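Ticket 152: Heating drops out overnight, Skesstead building, first floor
Opened by: Paula Dinu
Assigned to: Juraj Lukáč
Priority: Normal
Status: Closed

Reported problem

The first floor is cold when staff arrive. The Stikent thermostat on the north wall shows the correct time and a set point of 20, but the boiler has not fired. Pressing the override button brings the heat on within a few minutes and it stays on until the evening. The ground floor is on its own zone and has no trouble.

Tried before opening the ticket: new batteries, a full restart, and re-entering the weekday program. Same result the next morning.

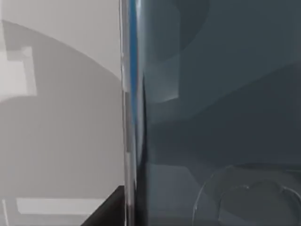

Step 1. Check the schedule

Program read back from the thermostat. Weekday start is 6:15, weekend is set to off. Daylight saving is on automatic. Nothing wrong with any of it. The holiday setting was also checked, as it was left on in March and caused a similar complaint, but it is off.

Step 2. Check the receiver

The receiver is in the cupboard beside the boiler. Green light steady, red light off. Called for heat by hand and the relay clicked over. Left it running for 15 minutes and the radiators at the far end warmed up, so the zone valve is fine.

Step 3. Read the event log

Held Menu and Back together to reach the installer page. The log shows error 73 each night, a little after the cleaners finish. In the Stikent manual that is "signal lost, receiver in standby". After a lost signal the receiver waits for a manual call before it accepts a scheduled one. That matches what Paula described.

A globe and a plant on the white table.
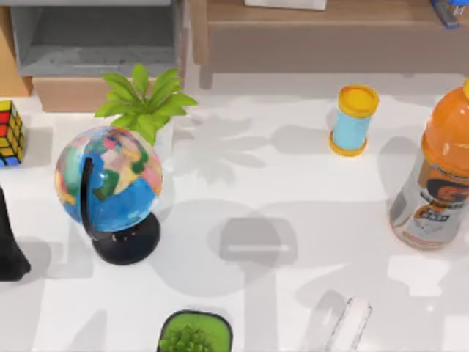
Skesstead, 12th December

On site with Laurențiu Costache from Pincombe. The wireless link drops when the cupboard door is fully closed. The door was replaced in the autumn and the new one is steel faced. During the day it is usually ajar, and the cleaners shut it when they lock up.

Moved the receiver to the outside wall of the cupboard using the existing cable, which had enough slack. Signal strength went from 2 bars to full with the door closed. Paired the thermostat again and cleared the log.

Floarea Grecu asked if the thermostat could be moved closer to the stairs as well. Not needed for this fault. She can open a separate request if she still wants it done.

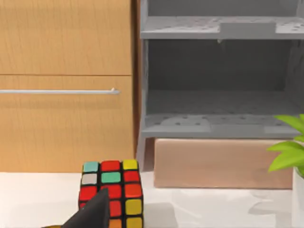
Step 4. Follow-up

Paula checked for three mornings. Heating was on before staff came in and there were no new entries in the log. Tincuța Stoica has added the new receiver location to the building notes.

Parts used: one surface mounting plate, from van stock. Labour billed to the Nogueira maintenance account.

Closed by Juraj Lukáč. Reopen this ticket if error 73 comes back.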